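Clokness -- Laltness (double LP)

Label: Plurnley
Format: 2 x 12" vinyl, gatefold sleeve, printed inner sleeves
Edition: 300 copies, one pressing
Released: May 2023
Status: in stock

Laltness was the second Clokness album and the first one made after Fatemeh Heydari joined on keyboards. It came out originally on cassette and CD only. The CD went out of print quickly and the cassette was sold mostly at shows, so for a long time the only way to hear the whole thing was to borrow it from somebody. This is the first time it has been on vinyl.

The album was too long for a single record. Cutting it to one LP would have meant dropping two tracks or turning the level down, and the band didn't want to do either. It is now spread over four sides, with "Mercado" alone on the last one. If you know the CD, the running order is the same except that "Low Harbor" and "Second Window" have traded places, which was the order the band had in mind in the first place.

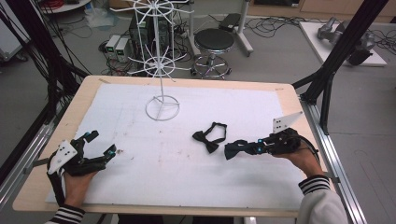 Is this a remix or a remaster?
It's a remaster. Pak-hei Leung worked from the original stereo tapes and nothing was added or replayed. The multitracks for three of the songs are missing, so a remix of the full album was never possible.

The tapes had been stored in a closet at Peter Kubíček's house and were in better shape than we expected. One reel had a dropout in the opening minute of "Paper Engine." The same dropout is on the CD, where it was covered with a quick fade. Pak-hei repaired it using the safety copy, and the intro now runs at its full length. The other noticeable difference is the bass. On the CD it was rolled off quite hard, and Tarmo Org has been complaining about that ever since. He approved the test pressings himself.

A word about the name, as people still write in about it. "Laltness" was a misprint on a flyer. The song was going to be called "Lateness" and the flyer came back with the wrong spelling. The band liked it better and gave it to the album. The song ended up as "Low Harbor." There is no hidden meaning and it isn't a place.
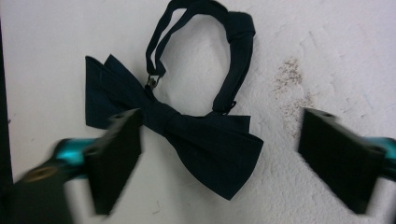
The band at this point was Tarmo Org (bass, voice), Ülle Zariņš (guitar, voice), Fatemeh Heydari (organ, electric piano, string machine) and Peter Kubíček (drums). Ülle sings on more of this record than on the first one. Most of it was recorded live in one room with the voices added later -- the exception is "Mercado," which was built up from a drum loop over several nights and sounds like it.

Side A
Paper Engine
Second Window
Good Coat

Side B
Tell the Driver
Low Harbor
Small Weather

Side C
The Other Stairs
Nine Kinds of Rain
Good Coat (slow)

Side D
Mercado

"Good Coat (slow)" was on the cassette and was left off the CD. We've been asked whether the radio session versions are here too. They aren't. The station holds the rights and we haven't been able to agree on terms, but we'd still like to put them out.

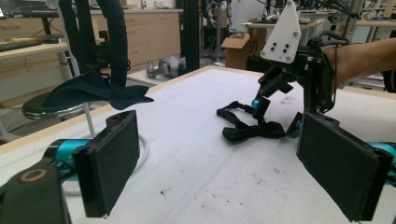

Packaging

The cover uses Ülle's original painting, photographed again for this edition. The CD booklet had cropped it badly and lost most of the left side. The gatefold has all the lyrics plus a short text by Fatemeh on how the album was made. The inner sleeves are plain paper stock, so if you use lined sleeves at home you may want to move the records into those.

The first 200 copies come with a folded print of the flyer with the misprint. These go out in order of purchase and we can't reserve one. When they're gone, the option will disappear from the order form and the price stays the same.

There is a download code in every copy. It gives you the whole album in your choice of formats. Codes don't expire, but each one works only once, so please save the files somewhere safe.
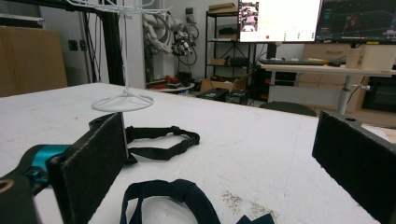 Black strap with its buckle, on the white table.

Ordering

Orders ship within a week. Records are packed outside the sleeve to prevent seam splits, so the outer sleeve will arrive unsealed -- please don't report this as a fault. If a disc skips or arrives warped, write to us with your order number and a picture of the damage and we'll replace it while we have stock.

We won't be repressing Laltness. The first Clokness album is planned for September in the same format, again on Plurnley, and people on the mailing list will get the link first.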